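Gornitz Workshop > Notebooks > Small Parts > Bench Notes

Small parts and play mat, June entry
Last updated: Friday, 4:40 pm

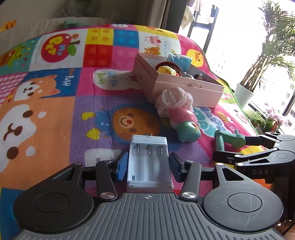
White three-slot battery holder above the mat, green toy piece to the right.

Moved everything onto the play mat this morning. The gray bench top is fine for the big pieces, but springs disappear on it and I was tired of feeling for them with my fingertips. The mat is busy (apple, Puppy square, bear, duck, the pig near the top) and I expected that to be worse. For white parts it's good. The green piece shows up well too, as long as it isn't put down near the rope edging.

Battery holder. Takes three cylindrical cells, one coiled spring per slot, all three springs at the same end. Metal tab stands up at the top edge. It came out of the Nusum box, bag 38. Checks done:

- springs pressed one at a time, all come back
- middle spring a little stiffer than the outer two
- tab straight, not to be bent flat for storage
- slots wiped out with a dry cotton swab, no residue on the swab
- no cells fitted today

I had the holder written down as "tray, white" in the old list. Changed to "battery holder, 3 slot" so it stops being filed with the lids. If you have a printed copy of the list, fix line 35 by hand.

Green piece. Still don't know what it belongs to. It's bent like a little chair, or like a crank, depending on which way you turn it. Tried it against the Bednárik set and it doesn't fit any of the pegs there. Next try is the Wurkar kit, which has a winding part missing according to the sheet in the lid. Until then it goes in the "unmatched" tub with a tag. Please don't put it back in the furniture bag. It has been in there twice.

Mat. Washed with dish soap and a soft cloth on both sides, then hung over the rail. One corner had tape glue on it. Rubbing alcohol on a rag took most of it off, and I stopped when I saw a little color on the rag. The rest can stay. Lay it out with the apple at the upper left so that when a note says "on the bear square" we all mean the same place. Purple square for the piece being worked on, pink side on the right for things waiting. Keep the dog's face clear, the white parts get lost against it.

Count after sorting is 377 pieces, unmatched tub included. The old sheet said 5 more. Three of those were double entries for the same lids. The other two are still open and I haven't checked the drawer under the sink yet.

To do:
- buy tags, the small kind with string
- green piece against the Wurkar kit
- test cells for the holder, measure at the tab
- drawer under the sink
- second mat? ask before ordering, storage is tight

Back to top | Contact the Gornitz workshop | Notebook pages are for internal use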